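Comparing hand-held grippers: an interview with Ekaette Fashola
February 8, 2018

Ekaette Fashola tests hand-held grippers for Plotau, a small engineering office that evaluates manipulation hardware before its clients commit to an order. Her current assignment, known internally as Rarkside, concerns parallel-finger tools that an operator holds by a handle and closes by hand, with a camera on the tool recording what the fingers do. She spoke with Poul Lund about finger pads, linkage play and why she no longer trusts a bench test.

The two units in the comparison

The tools under test share a basic layout. Two linkage arms run forward from a central body and carry a padded finger each. The operator opens and closes the fingers, and the recorded opening is later replayed on an arm with a matching end effector.

"The client wanted a ranking," Fashola said. "I told them at the start that they would get a table. One tool holds its calibration better, the other is easier on the wrist. Those don't add up to a single number unless you decide what your operators are going to be doing all day."

Her table has 16 rows. The first four cover geometry: maximum opening, finger parallelism at three positions, pad height above the work surface at full reach, and the distance from the handle to the tip. The rest deal with repeatability, camera placement and operator comfort. Weight is listed but not scored. Fashola considers it a poor predictor of fatigue compared with where the center of mass sits relative to the hand.

Parallelism caused the most discussion. A four-bar linkage keeps the pads facing each other only as well as its pivots allow, and wear at the pivots shows up at the tip multiplied by the length of the arm. She measures play by clamping the body, applying a fixed side load to one pad and reading the displacement on a dial indicator. The reading is taken before the first session and again after the last.

"If you skip the second reading you have tested a new tool," she said. "Nobody is going to use a new tool. They are going to use one with a few thousand closures on it."

Soft packaging as a test load

Plotau's older procedure used machined blocks and a set of wooden cylinders. Fashola kept the blocks for calibration and moved the grasp trials to household items. Snack packets are now the standard load. They deform, they slide over one another, and the printed film gives the camera reflections that a painted block does not.

The trials also left the bench. A mattress yields under the load, and an operator who presses down to get under a flat packet will move everything near it. According to Fashola, this is where differences in finger length and pad shape begin to matter.
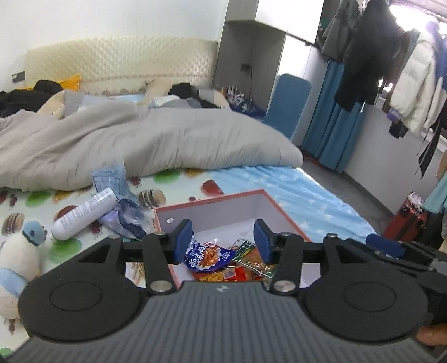
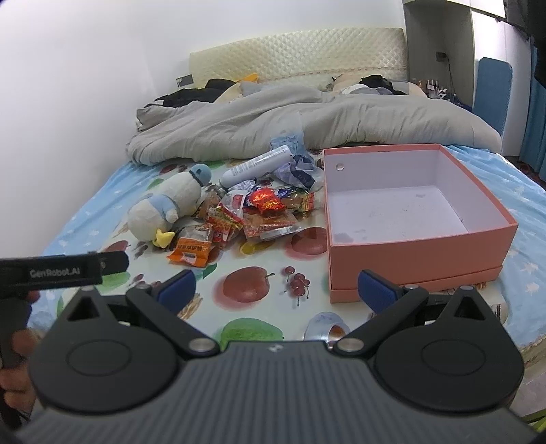
Packets and an open box on the bed, with the blue finger pads apart in both views.

What the pads do

Lund asked whether pad texture made a measurable difference on thin film.

"Less than the edge does," Fashola said. "Texture helps once you have the packet between the pads. Getting it there is a question of how thin the tip is and whether the corner catches the seam. I have had a smooth pad with a good edge do better than a textured one with a rounded edge."

Her protocol calls for 50 grasps per unit per operator. A grasp counts only if the item is lifted clear, carried over the rim of the container and released without touching the wall. In the most recent completed round, the first unit reached 78 percent on film packets with an experienced operator. The second unit was nearly level with it, but its failures were distributed differently. Most came at release, when a packet clung to one pad and dropped late.

Late release is easy to miss in a success count. It matters in replay, because the arm opens its fingers at the recorded moment and then moves away, and a packet that is still hanging from the pad goes with it. Fashola now logs release delay as a separate column, read from the video one frame at a time.

She is cautious about comparing operators. The same person will change grip style within a session, usually toward a faster approach and a harder squeeze. Sessions are therefore kept short and the order of the tools is alternated. Operators are not told their results until the round is closed.

Camera placement

A tool-mounted camera sees the fingers from behind and above. That view is good for the opening and poor for contact, which tends to happen on the far side of the pad. Fashola checks three things for every mount: whether both fingertips stay in view through the full stroke, how much of the lower image is taken up by the body of the tool, and whether exposure settles quickly when the operator turns toward a window.

"People look at resolution first," she said. "I would trade some of it for a mount that doesn't shift. If the camera rotates one degree on its bracket halfway through the week, you have two data sets and you may not know where the boundary is."

Her remedy is a reference shot at the start and end of each session, fingers fully open against a printed grid. The two shots are overlaid and any offset is entered in the log. At Hevholm, where an earlier series was run, the brackets had been fastened with thumbscrews. Part of that series had to be set aside in August after the overlay showed a steady drift. The brackets now use lock washers and a paint mark across each screw head.

Asked about lens choice, she said she prefers a wide view with known distortion to a narrower one that loses the container at close range. The distortion can be corrected afterward. A container rim that was never recorded cannot.

Remaining work

The next round adds a stiffer set of pads from Kuipers, cut to the same outline as the current ones so that only the material changes. Fashola also plans to repeat the side-load measurement at intervals within a session, to see whether the pivots loosen gradually or settle early and stay put.

She does not expect the ranking to become any simpler. The client has asked for a recommendation by operator type, with one column for long sorting sessions and another for short, varied tasks. The release-delay figures will go in an appendix together with the raw dial readings.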